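Serving on a Jury: Household Tips for the Weeks Away

Prornley Court Information Service
Last updated 30 January 2022

A jury summons can disrupt the ordinary running of a home. Most trials heard at Prornley are short, but some run for weeks, and a judge may direct jurors to stay together overnight while they deliberate. The following advice deals with the household side of jury service. It does not replace the instructions on your summons or any direction given by the court.

Before the first day

Read the summons in full and store it where every adult in the home can find it. Write the juror number on a separate card and carry the card in your wallet. Parking near the courthouse is limited to 300 spaces, and jurors travelling from Pondholm are encouraged to take the bus.

Tell your employer in writing and keep a copy. Pay any bills that fall due in the next month, or set up automatic payment through your bank. If you care for a child or an older relative, arrange a second person who can step in at short notice. Applications to be excused on the grounds of care should be lodged before the date of attendance.

The kitchen

Cook and freeze single portions ahead of time. Soups, curries and casseroles keep well and can be reheated by whoever is at home. Label each container with the contents and the date. Use up milk, salad greens and soft fruit before the trial begins, and buy long-life milk for the cupboard.

Jurors are given lunch once a jury has been sworn in. During selection, however, they must supply their own. Choose food that can be eaten quietly in a shared room and does not need a microwave. Glass containers and metal cutlery will be held at the security desk. 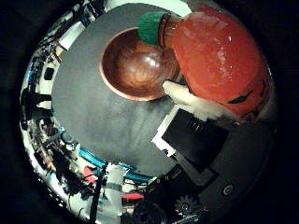
Jurors with allergies or religious dietary needs should advise the jury officer on the first morning. Meals for overnight stays are ordered by mid-afternoon, and late changes cannot always be met.

An overnight bag

If deliberations are likely, pack a small bag and leave it beside the front door. A family member may be asked to hand it to a court officer. It should hold two changes of clothes, sleepwear, toiletries and any prescription medicine in its original packaging. Phones, tablets and newspapers will be removed. Paperback novels are allowed, provided they have no connection with the case.

Pets and plants

Leave written feeding instructions on the fridge, together with the vet's phone number. Water indoor plants well and move them out of direct sun. For trials listed in June, check that outdoor taps and gutters are in good order before you leave.

Talking at home

Family members are often curious. Jurors must not discuss the evidence, the other jurors or the deliberations with anyone at home, including a spouse. It helps to settle this at the outset and to agree that television news will stay off during dinner.

Expenses

Keep receipts for travel and child care in one envelope. Claims are made on Form 566, available from the Lament Street entrance.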